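Bring Back the Tablecloth

Gorazd Hoxha

Quick one becuase I'm on lunch. Went to a dinner in Teltdale in February, nice people, great food, bare table. Forks clacking. Every glass set down like a gavel. My sister in law Anum Hayat says cloths are fussy. Wrong. Bare tables are fussy! Coasters, placemats, that look you get when your mug is wet.

A cloth forgives. You spill, you wash it, done. Paid $21 for mine at the Varstead market, years back. Still going.

And pattern. Please. Plain white is for weddings and nervous people. Get squares, get little orange flowers, something with a bit of blue in it so the coffee has somewhere to hide. 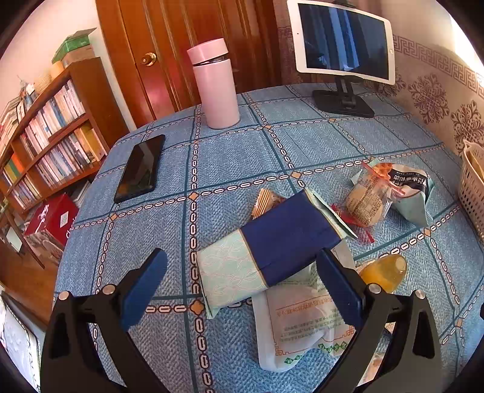 But the ironing

Don't. I never have. Shake it, throw it on, let the plates do the work. My grandmother in Ulach ironed hers every week and we still got soup on it before she sat down. She didnt mind. Put a cloth on the table tonight, any cloth, and see who stays for a second cup.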